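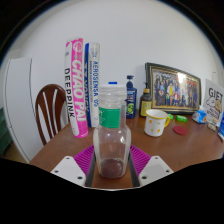 2 min read

Seller on Clania stopped answering after I paid the deposit for a motorbike

Posted by Soledad Iturra
Sep 3, 2026

Hello to all. I am looking for a second-hand motorbike for going to work, and on Clania I found a Tedell 500 with 15 months of use. The price is 3,063 and the seller asked me for a deposit of 633 to keep it for me. I paid by bank transfer, and in the same evening he sent me a message saying "ok received". Since then I have written four times and called two times. The phone rings but he does not pick up.

The advertisement is still online, with the same photos. I have his full name from the transfer, and the town is Figueroa, but I don't have the street. I don't have a written contract, only the messages. Is it normal that a private seller is silent for six days? And can I ask for the deposit back, or is it lost if I am the one who cancels? I would still like the bike, if it exists.

Fermín Ojeda
Hello Soledad. Six days is long, but it is not yet a proof of anything bad. When I bought my last bike the seller was silent for nine days and then he wrote as if we had spoken the day before. Even so, I would start now and not wait for him.

First, save everything. Make copies of the advertisement with all the photos and the number of the listing, and also of the messages, above all the one where he says that he has received the money. If he deletes the listing, it can be difficult to get it later.

Second, write him one more message, short and polite, with a date in it. For example: "Please confirm by Monday when I can see the bike and the papers. If I do not hear from you, I ask you to return the deposit of 633 to the same account." Please don't write ten messages with anger, I did this once and it only made the other person hide more.

Third, report the listing to Clania and tell your bank the same day. A transfer is not like a card payment and the bank perhaps can't bring it back, but they can open a case, and they will tell you if the police need a report first.

About cancelling: it depends on the country and on what you agreed in the messages. If he doesn't deliver, you are in a much better position than if you simply change your mind. So do not write "I don't want it any more" before you have asked for advice. And do not pay the rest before you have seen the frame number and compared it with the papers.

Stekidix
never pay deposit to private person. go to a dealer, more expensive but they have a door you can knock on

Soledad Iturra
Thank you Fermín, I have sent the message with the date and I have reported the listing. The bank opens tomorrow at nine and I will go before work. Stekidix, the dealer in my town also did not answer my email, so I am not sure about the door.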